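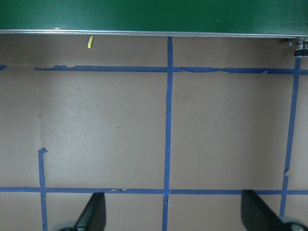 I have been running autocross in the same front-drive hatchback long enough to have opinions about tire pressure gauges, and most of those opinions are grumpy. My old stick gauge lived in the door pocket and gave me a different number every time I asked it a question, so in August I finally broke down and bought the Omora dial gauge with the bleed button. The first thing I wanted was something I could find again in a hurry, and for small things a bright color against a dull background does it for me every time, like the little yellow piece under the silver edge in the photo, which your eye goes straight to. The Omora comes in plain black (of course it does!), so I wrapped the hose in yellow tape before its first event and I have not lost it since.

Home Reviews Tires & Wheels Events Garage Forum

4 min read

I paid $29 for it, hose and rubber boot included. The dial is big enough to read without my glasses, and the needle holds its reading after you pull off the valve, so you can stand up and let your knees recover before you look. The bleed button is the part I love. Our home course is the Hotdale lot, old concrete and very grippy, and by the third run my fronts have crept up enough that the car starts pushing wide in the slalom. With the stick gauge I was poking at the valve with a fingernail, checking, poking again, and usually going too far. With this one I press, watch the needle drop, let go, and I'm back in line with time to drink some water. 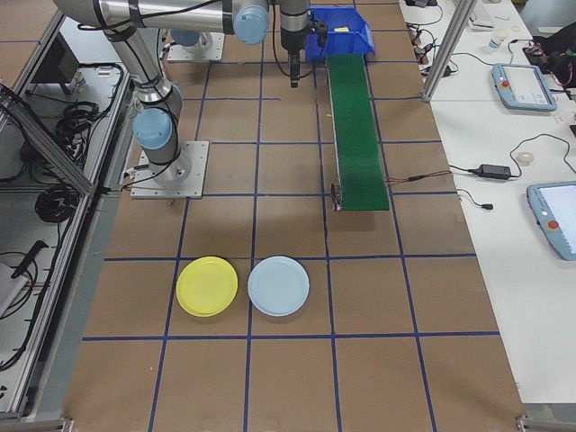 Blue bin, green belt and one of the arms over the taped grid.

Now the grumbles, and there are only 2 worth typing out. The chuck is straight, and on my Alley wheels the spokes crowd the valve stem, so I have to come at it from the side and lose a little hiss of air each time. An angled chuck would fix it, and Purves sells one that threads right on — I ordered it the same night. The other is the boot, which slides up over the dial if you toss the gauge in a bag with your helmet and gloves. A dab of glue took care of that.

I did check it against a friend's much fancier gauge, and they agreed closely enough that I quit worrying. For autocross I care more about getting the same answer twice anyway, and it has given me that all season, on cool mornings and on afternoons when you could fry an egg on the grid.

Would I buy it again? Yes, and I've already told half the paddock to. If your wheels have tight spokes, get the angled chuck at the same time and save yourself the second shipping charge.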